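Call for participants: hearing and attention study

Cirden is recruiting adults for a listening study at its Langlois building. We need 107 people aged 19 or over with normal hearing in both ears.
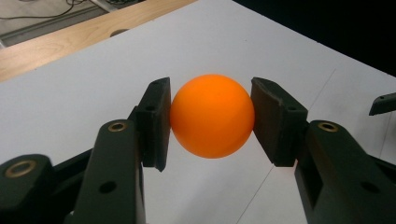 Orange ball held between two finger pads.

What you will do
You attend two sessions. In each, you listen to recorded speech over headphones and press a key when a target word occurs. Background noise varies between blocks. A hearing test is given first – results are not a diagnosis.

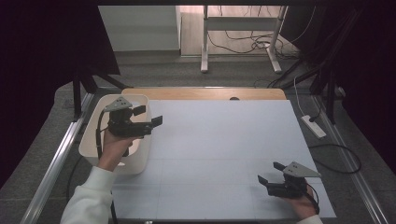

Who can apply
Applicants must be fluent in English. Hearing aid users and anyone treated for tinnitus since July are not eligible.

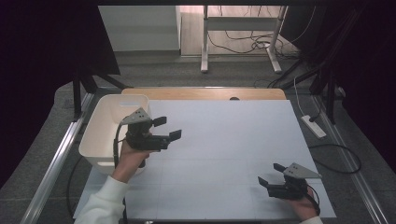 White board and bin, Langlois building.

Payment and data
Payment is by bank transfer after the second session. Recordings of responses are stored under a participant number. 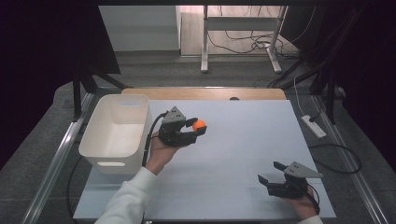

Parking is available in the Brundetti lot. Send your age and first language to the Cirden study desk, Room 449, quoting reference Kustar 2. Applications close at the end of February 2025.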